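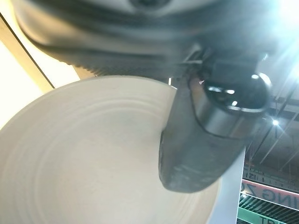

Saturday, January 18, 2025

Plates, plates and more plates

Home at last, feet up, tea gone cold beside me because I sat down to write this and then stared at the wall for a good ten minutes. What a day. I promised myself when I joined the Utness robotics club that I'd keep this diary properly, and I've already missed most of this month, so tonight I'm going to be good and get it all down while I can still remember which bit happened when.

We had the arm going by the time the second bus got in. I was on that one, with the laptop and the bag of spare finger pads on my knees the whole way (I don't trust the luggage rack). Our entry for the May round is still called Flumunis, which was only ever meant to be a working name, but it's written on the lid of every box we own now and I think we're stuck with it. The task is the plate one: pick a plate up, turn it over, put it in its place, and don't drop it. It sounds like something you'd ask a child to do after supper, and I've spent more evenings on it than I did on my whole final year project.

The trouble is the rim. If the finger comes in flat the plate slides, and if it comes in too steeply you get a nasty little click that makes everyone in the room breathe in at once. We spent most of the morning on that angle. I had the wrist camera up on my screen, and I must say I've grown fond of the view from there, all those rings on the underside of the plate with the big dark finger up against the edge, and the roof beams away off in the corner like something from a railway station. The glare from the lights is dreadful, though. It comes in at the top right and washes everything out, and our edge finder hates it. I tried turning the exposure down and then it lost the finger instead, the finger being nearly the same grey as everything else up there. I've put it on my list to try a strip of pale tape across the pad, well back from the tip.

We did 14 runs before lunch and 7 of them were clean, which sounds poor written down like that, but last time we hadn't got a single one we'd have shown to a judge, so I ate my sandwich in a very good mood indeed. It was egg. I had a second one.

After lunch was slower. We swapped to the Justura settings, the gentle ones, where the grip builds up in small steps and the arm waits a moment before it lifts. I do love watching it do that. It's ever so patient, much more so than I am with my own washing up! But it takes so long that we'd run out of time in a real round, so somebody has to sit down and work out which of the waits we can do without. I said I'd do it, and I'm already a bit sorry I opened my mouth.

The Pomare team had the bay next to ours and they were very kind about lending us a cable when ours started playing up. They've gone for suction, and it was lovely and quick on the flat side of a plate and not at all happy on the ridged side. I felt rather smug for a minute, and then our own arm stopped dead halfway through a turn and I had to go and press the reset, so that served me right. They asked how we do the handover between picking up and turning, and I drew it for them on the back of a crisp packet. I'd have liked to keep that drawing, it was clearer than anything in our notes.

Things to do before next time, in case I lose the scrap of paper in my coat: the tape on the pad, the waits, and the joint wants looking at as I fancied I could hear it ticking on the last 2 runs. Also buy more plates. Mum says I can have her old ones if I bring them back in the same number, and I was careful not to promise.

I copied all the logs off before we packed up, well over 1000 lines, and I've told myself I'm not to look at them until tomorrow. I looked at a few on the bus. The waits are even longer than I thought.

Bath now, then bed.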